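Balance de la primera vuelta: el regreso del fútbol femenino a Fundthorpe

Domingo, 22 de febrero de 2026

Concluida la primera parte de la temporada, corresponde a quien suscribe este blog ofrecer a sus lectores una valoración del equipo femenino de Fundthorpe, que ha vuelto a la competición comarcal tras un largo periodo de ausencia. Las líneas que siguen recogen impresiones personales y no comprometen en modo alguno a la entidad.

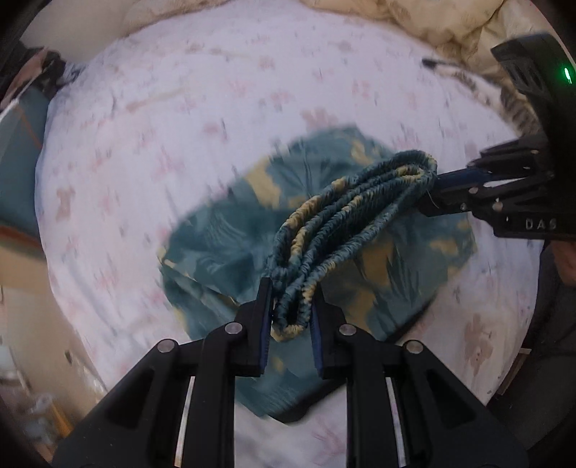
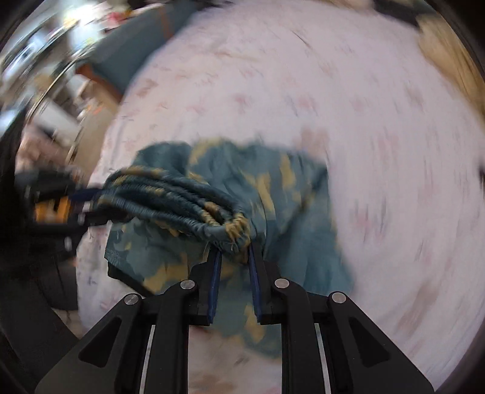

El equipo afrontaba el campeonato con una plantilla corta y escasa experiencia en la categoría. La dirección técnica, encomendada a Lilian Sang, optó desde la primera jornada por una defensa adelantada y por la salida del balón desde la portería. Tal decisión suscitó reservas entre parte de la afición, en particular después de la derrota en el campo del Prinuscombe, donde dos pérdidas en la zona propia decidieron el encuentro antes del descanso. La entrenadora mantuvo el planteamiento y, a juicio de este autor, obró correctamente.

La visita del Stondinstead, disputada a comienzos de febrero, constituye el mejor argumento a su favor. El partido concluyó con el resultado de 4-2 y congregó en las gradas a más de 500 espectadores, asistencia muy estimable para un encuentro de esta división. El conjunto local tardó en asentarse – el primer gol visitante llegó en un saque de esquina mal defendido – pero dominó el centro del campo durante toda la segunda mitad. Merece mención la labor de las laterales, que sostuvieron el esfuerzo hasta el final y de cuyos centros nacieron los tres últimos tantos.

Persisten, no obstante, deficiencias que conviene señalar. La defensa del balón parado sigue siendo frágil, y el equipo acusa la falta de una segunda guardameta con minutos de competición. Asimismo, el reparto de los entrenamientos en el campo municipal continúa sin resolverse. La plantilla femenina se ejercita en el último turno de la tarde, con la mitad del terreno de juego y una iluminación insuficiente en el fondo norte. Se trata de una cuestión que excede lo deportivo y que debería tratarse en la próxima asamblea de socios, con datos de uso a la vista y con las propias jugadoras presentes.

En lo relativo al calendario, la segunda vuelta se inicia con un desplazamiento al campo del Kirui, equipo de juego directo y notable fortaleza en el área contraria. Será una prueba exigente para una zaga que todavía concede demasiadas faltas laterales. Cabe esperar que la entrenadora refuerce el eje de la defensa, aunque ello suponga renunciar a una de las extremas.

Se recuerda a los lectores que los desplazamientos en autocar requieren inscripción previa en la secretaría del club, en horario de tarde, y que las plazas se asignan por orden de solicitud. La crónica del encuentro se publicará en este mismo espacio.

Contacto | © 2026 Todos los derechos reservados | Volver arriba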